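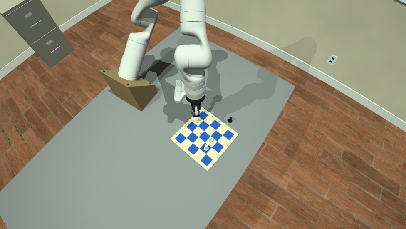

Do we need a second arm for the board-handling cell this budget year? We can wait: one arm covers the planned work through the spring, and the money is better spent on grippers and a proper mount.

Notebook, March, equipment planning

Went through the request list again before it goes to purchasing. Starting point is the tabletop cell as modeled: one white arm on the wooden wedge base, compact black gripper, small checkered board, game pieces. The model is what we size against until the real cell is built.

Mount. The wedge is fine in simulation, where it has whatever stiffness we give it. I would not buy it in wood. Kustis makes an angled steel riser and will drill to our hole pattern. Lead time 57 days from drawing approval, so the drawing has to go out first, ahead of everything else on the list. The base angle must be frozen before that. Still open: whether we keep the present tilt or drop it a little. A shallower tilt gives up some clearance at the shoulder when reaching close in. Run the near squares at both angles and log joint limits.

Gripper. Two candidates, Skunow and Cleline. Skunow is narrower at the fingertips, which matters when pieces sit on neighboring squares. Cleline has longer stroke that we have no use for at this scale, but the fingers swap without tools. Asked both for a loan unit. Skunow agreed, Cleline wants a deposit. Budget line stays at 2 grippers, one in use and one spare, same model. Do not mix.

Pieces. White on cream is a poor case for the detector. In the current setup one white piece is on a blue square and the other two are on cream, and the one right of center nearly blends in. The black one off the board is no trouble. Before anybody asks for a better camera, try a darker piece set or a board without the cream. Cost is close to nothing. Camera line moved to "deferred".

Lighting. The arm throws heavy shadows across the work surface, and one of the blue squares is partly in shade. Worth a diffuse panel each side in the real cell. Galang quoted 107 per panel, times 2, brackets extra. Need the bracket price in writing – last time it was left off the quote and came out of consumables.

Table. Not on the list and should be. The gray surface in the model has no legs, mass or anchor points that I can find in the file. Ask facilities what the floor takes before picking a frame.

Order of spending: riser, grippers, panels, table frame. Arm number two goes to next year's sheet with a note that it depends on cycle time results, which we do not have.

To do:
– freeze base angle, send drawing to Kustis
– chase Skunow loan unit
– bracket price from Galang
– rerun detection with dark pieces, same poses, same lights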